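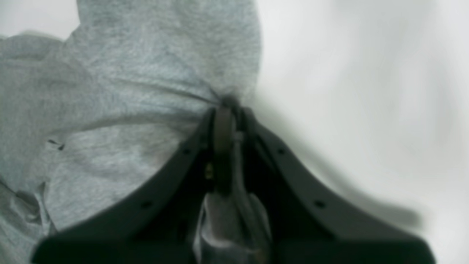 Lab Handout 4: Comparing Grippers on Cloth
Instructor: Senthil Reddy
Revised 10/08/2019

Read this before your bench slot. You will run the same pick on the same garment with two sets of fingers, the Melavel and the Drollden, and write up the difference. The arm and the controller stay the same for both sets.

Why cloth

A rigid block has one shape, and a grasp planned on it stays valid when you touch it. A knit shirt changes shape as soon as the fingers arrive. Most of your failures will be one of two kinds: the fingers close above the fold and catch air, or they take too many layers and the whole garment comes up in a lump.

Last February's section logged 492 picks across both finger sets. Their log sheet is in the course folder. Use the same column headings so the two years can be merged.

Procedure

Drop the garment on the white surface from waist height. Do not smooth it out.
Pick a target: a loose fold in the body of the garment, or the edge of a collar or cuff.
Descend at the slow speed setting, close, and wait 5 seconds.
Lift to the marked height and hold. Record held, slipped or missed.
Save one wrist camera still at closure and one at the top of the lift.

Reading the wrist view

The fingers take up a lot of the lower half of the view, so judge the grasp by what happens where the tips meet. Look for a narrow fold standing up between them. Creases running away from the pinch tell you the cloth is under tension. Near a collar, check which side of the rolled band the tips closed on — a grasp just below it goes in the log as "body", not "collar".
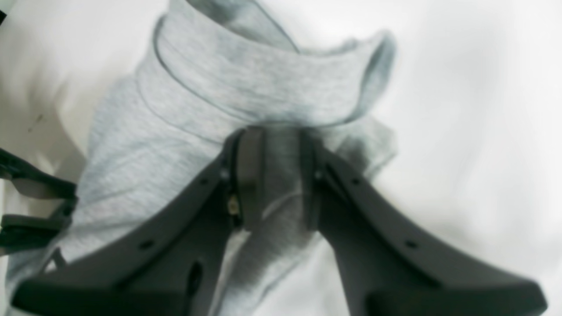
Do we have to recalibrate the camera after changing fingers?
Only if you loosened the camera bracket. Swapping fingers alone changes the tool offset, and you set that in the Kernwood menu under Tool.

Write-up

Two pages at most. Give the held rate for each finger set by target type, then discuss one failure in detail using your stills. Jalali's chapter on pinch grasps is the background reading. Hand in the raw log with the report — a summary table alone will be returned.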